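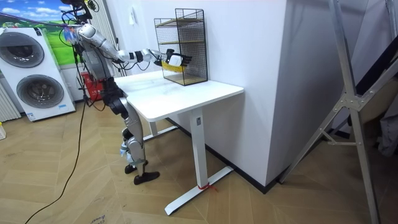
¿Con qué frecuencia conviene vaciar y ordenar el escritorio de casa?

Para un puesto de uso diario se recomienda una revisión breve al terminar la jornada y un vaciado completo 2 veces al año, una de ellas en julio, cuando suele haber menos documentación en curso.

Ficha de consejos domésticos: el escritorio y la papelería
Servicio de Información al Hogar Lanero
Última revisión: 18 de febrero de 2025

Objeto de la ficha

La presente ficha reúne las indicaciones del Servicio para el mantenimiento de escritorios, estanterías de sobremesa, bandejas y cajones en viviendas particulares. Se dirige a hogares en los que una misma mesa sirve para el estudio, la correspondencia y el teletrabajo. Sustituye a la hoja 318, cuyo apartado sobre productos de limpieza ha quedado anticuado.

Antes de empezar

Reserve una mañana si el escritorio lleva más de un año sin vaciarse. Desconecte los aparatos eléctricos y retire los cables con cuidado, sin tirar del cordón. Conviene tener a mano una caja para los papeles que deben conservarse, otra para el reciclaje y una bolsa opaca para la documentación con datos personales, que se destruirá aparte.

No compre organizadores nuevos antes de vaciar. En las consultas que recibe el Servicio es habitual que el usuario haya adquirido bandejas que después no caben bajo la balda o resultan demasiado estrechas para el formato A4. Una carpeta con solapas ocupa más que la hoja que contiene; mida la carpeta.

Clasificación de los papeles

Separe en primer lugar lo que tiene plazo: facturas pendientes, citas, formularios por devolver. Estos documentos deben quedar a la vista, en posición vertical y en un único lugar. Lo ya tramitado pasa al archivo. Las garantías se guardan con el justificante de compra grapado por la esquina superior izquierda; los tiques impresos en papel térmico pierden la tinta con el tiempo, por lo que deben fotocopiarse o digitalizarse el mismo mes de la compra.

Los manuales de instrucciones pueden agruparse por habitaciones. Quien prefiera el orden alfabético puede mantenerlo, siempre que todos los miembros de la familia lo conozcan.

Estantes y bandejas de malla metálica

La malla acumula polvo en los cruces del alambre, donde el paño no llega. Utilice una brocha plana de cerdas suaves, de las de pintor, reservada para este uso. Pásela en seco de arriba abajo y recoja después el polvo caído con una bayeta de microfibra apenas humedecida.

Si hay grasa, prepare un recipiente con un litro de agua templada y unas gotas de jabón neutro. Desmonte las baldas que lo permitan, frote con un cepillo de dientes viejo, aclare y seque de inmediato con un paño de algodón. El agua retenida en las uniones acaba levantando la pintura. No emplee estropajo metálico ni amoniaco.

Los bordes cortados de la malla pueden arañar la mesa y las cubiertas de los cuadernos. Coloque topes de fieltro adhesivo en las 4 esquinas de la base y renuévelos cuando se aplasten. Para evitar que los bolígrafos se cuelen entre los alambres basta con forrar el fondo con una cartulina cortada a medida.

Superficies blancas

Los tableros blancos amarillean con los limpiadores abrasivos y con la exposición directa al sol. Para la limpieza corriente es suficiente una bayeta húmeda bien escurrida. Las marcas de rotulador se tratan con alcohol de farmacia aplicado en un algodón, previa prueba en una zona poco visible. Las de lápiz salen con goma blanca; la goma de color puede dejar cerco.

Para las huellas circulares de tazas, extienda una pasta de bicarbonato y agua, déjela actuar diez minutos y retírela sin frotar. Si el cerco persiste, repita la operación al día siguiente. Cuando el canto del tablero se haya abierto, no lo moje: aplique cola blanca con un palillo, sujete con cinta de pintor y espere un día completo antes de apoyar peso.

Cajones

Vacíe un cajón cada vez. Los clips, las chinchetas y las gomas elásticas se guardan en recipientes con tapa. Deseche las gomas que se agrieten al estirarlas. Los rotuladores se almacenan en horizontal y las plumas, con el plumín hacia arriba.

Un cajón de madera que se atasca suele corregirse frotando las guías con una vela blanca o con jabón seco. Las guías metálicas se limpian con un trapo y se engrasan con una gota de aceite de máquina de coser. No utilice aceite de cocina, que se espesa y atrapa la pelusa.

Las pilas sueltas no deben guardarse junto a objetos metálicos. Cubra los polos con cinta aislante y lleve las gastadas al punto de recogida de su municipio.

Consultas recibidas

Afia Dramani pregunta cómo eliminar los restos de adhesivo de las etiquetas en archivadores de plástico. Caliente la etiqueta con un secador a potencia baja, levántela desde una esquina y retire el resto con unas gotas de aceite de girasol. Transcurridos cinco minutos, lave con agua jabonosa. En archivadores de cartón este método mancha; es preferible pegar una etiqueta mayor encima.

Edmund Kwiatkowski consulta si puede conservarse la correspondencia familiar en fundas de plástico. Para un plazo corto no hay inconveniente. Si se trata de cartas antiguas, deben emplearse sobres de papel sin ácido, sin clips ni gomas, dentro de una caja de cartón cerrada y en una habitación seca. Los trasteros y los altillos de cocina no son lugares adecuados.

Revisión diaria

Al finalizar la jornada, devuelva cada útil a su sitio, retire vasos y platos y deje sobre la mesa únicamente el documento con el que vaya a comenzar al día siguiente. Vacíe la papelera si contiene restos de comida.

Fichas relacionadas

Hoja 403: Limpieza de teclados y lámparas de mesa.
Las fichas impresas pueden solicitarse en el mostrador del Servicio, en horario de mañana.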